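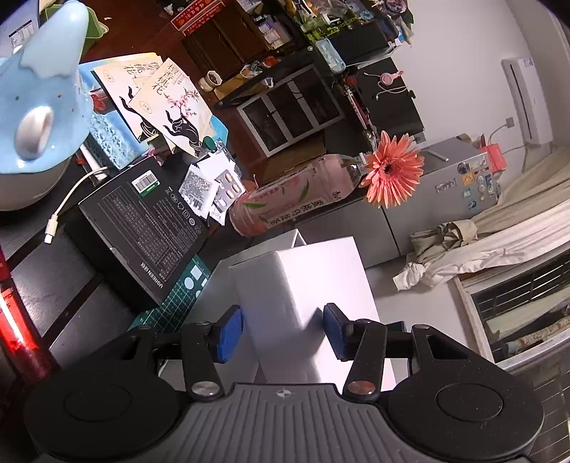 Indoor Air in Winter: Notes From the Dalen Monitoring Project

The engineer who runs humidity monitoring at Anell asked that the interview stick to the measurements. The company manages the technical side of rental housing in Unness and the neighboring district of Loster, and for two heating seasons it has logged temperature and relative humidity in 818 apartments under a project called Dalen. The buildings were put up over several decades and have little in common beyond the owner. We spoke at the Unness office, where the data is stored and most of the analysis is done.

The project began with complaints. Tenants in the older blocks reported condensation on windows, and tenants in the newer ones reported dry throats and static. Maintenance had been treating these as separate problems, with separate forms.

"They went to different desks," the engineer says. "One was a moisture complaint and the other was a comfort complaint. Both are questions about how much water the air is holding and how fast the air is replaced. We wanted both in one table."

Each apartment has two loggers, one in the main bedroom and one in the living room. Bathrooms and kitchens were left out on purpose. A logger above a stove mainly records cooking, and the peaks are so short that they say little about the walls.

Placement took longer than expected. The installation sheet asks for an interior wall at chest height, away from radiators, supply vents and direct sun. In practice many rooms have no wall that meets all of those conditions, and installers had to write down which one they gave up.

"If I could change one thing, it would be that sheet," the engineer says. "We had a free text field for exceptions. People wrote 'near window' and we don't know what near means. In the June revision it became a distance."

Much of the conversation concerned the difference between relative and absolute humidity, which the engineer considers the main source of confusion in tenant correspondence. Relative humidity depends on temperature. Cold outdoor air can be close to saturated and still contain very little water. Brought indoors and heated, the same air reads as dry, although no water has been removed from it.

"A tenant looks at a weather app, sees a high humidity outside, and opens the window to get some of it," the engineer says. "In January that makes the room drier. We get letters saying the window is broken."

For this reason the Dalen reports list dew point next to relative humidity. Dew point follows the water content of the air directly, and it can be compared with the surface temperature of a window or a wall corner. If the surface is colder than the dew point, water condenses on it. Mold can get started before that, at surfaces where the air is merely close to saturation for long periods, so the analysis also counts hours near the limit.

In 19 apartments the bedroom stayed near the limit for most of the first winter. Nearly all of them had the same layout, with a bedroom in an outside corner and a closet built against the exterior wall. Air behind the closet hardly moves, and the wall surface there is colder than anything the logger reports.

"The logger says the room is fine, and the room is fine," the engineer says. "The back of the closet has its own climate. We found those by going in with a surface thermometer."

The dry apartments were easier to explain. They are in the Loster buildings with mechanical ventilation, where the air change rate was set at commissioning for full occupancy. One person living in a unit designed for four produces far less moisture from breathing, showers and laundry, and the fans remove it at the same rate regardless. Anell has lowered the flow in part of the building as a trial. The engineer would not discuss results until carbon dioxide readings have been collected alongside the humidity data.

Portable humidifiers came up as well. Tenants in the dry units buy them, and they are visible in the logs as a steep rise in the evening and a slow fall after the unit runs empty or is turned off. The engineer has no objection to them in a ventilated building with good windows, and had some practical remarks.

"An ultrasonic unit throws whatever is in the water into the air. With hard water you get white dust on the furniture, and people call us about the vents. Use distilled or demineralized water, empty the tank daily, and let it dry when you are not using it." Evaporative models leave the minerals behind in the wick, which then has to be replaced. Either type should stand clear of walls and electronics - and well away from any humidity sensor, including the one built into the machine.

That last point is a recurring theme. A built-in sensor sits in the moistest air in the room and tends to shut the unit off early. A separate gauge on the other side of the room gives a more useful reading. Cheap gauges vary, and the engineer suggests checking one in a sealed bag with a cap of damp table salt, which should settle at 75 percent after several hours at room temperature.

The Dalen loggers are checked the same way, between heating seasons. Those that have drifted are replaced and their earlier data is flagged, with no attempt at correction. "You don't know when the drift started," the engineer says. "A straight line between two calibrations is a guess."

The next collection period uses the same apartments, with surface sensors added in the corner bedrooms. The revised installation sheet is available to tenants on request from the Unness office, and requests for this round close on 10th August.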